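Gripper pads for the uni comp - sand them or leave them?

elibariki_l
Our robotics club has the pick and place round coming up and I reckon the fingers on our gripper are getting too slick. I've been practising over white so the edges show up.

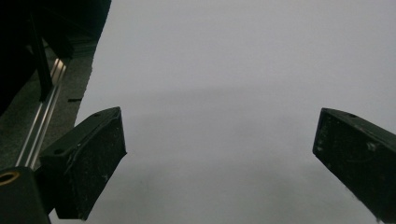 Fingers open, dust and scratches included

Would you sand the faces or glue rubber on? We've got 200 grit in the shed.

bulent.o
Rubber, mate. Sanding just makes more dust.

elifnaz_d
Disagree! We sanded ours for the Tevo round and I didn't drop a single block. Rubber peeled off after 2 practices - heaps of mess.

bulent.o
Wrong glue then. Clean them first, whatever you do.

elibariki_l
Righto, cleaning tonight, then I'll sand one spare pair.

Recent threads
Lellemum servo colours
Bozkurt club meet, November
Clenusov arm calibration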